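3.2 Collecting the demonstrations

All demonstrations were gathered at the Salgado workshop between breakfast and whatever hour the operators lost patience. The task set, which we call Kustow, covers the handling of loose wire: picking up, straightening, bundling and laying down. We chose wire because it never lies the same way twice, a quality we admired more in September than we do now.

Two operators recorded 2,922 episodes, of which 87 were thrown out, mostly for dropped strands. Each episode lasts at most 20 seconds. The operators were told to work at a natural pace, an instruction they read very differently.
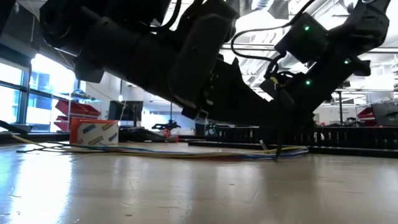 Photo: Zorica Kadrić / Salgado workshop

Figure 2. Two arms over the table during collection, with a bundle of coloured wires laid across the table.

We made no attempt to tidy the background or to block the daylight from the windows. Earlier policies trained on our Prarkent set, recorded against a plain curtain, did very well in front of plain curtains. Reflections on the tabletop were left alone for the same reason – the policy will have to live with them.

Wires were rearranged by hand every 24 episodes. Folasade Garba labelled the start and end of each grasp, then labelled a subset again a week later and disagreed with herself on where a grasp begins. We report both sets of labels in Section 4.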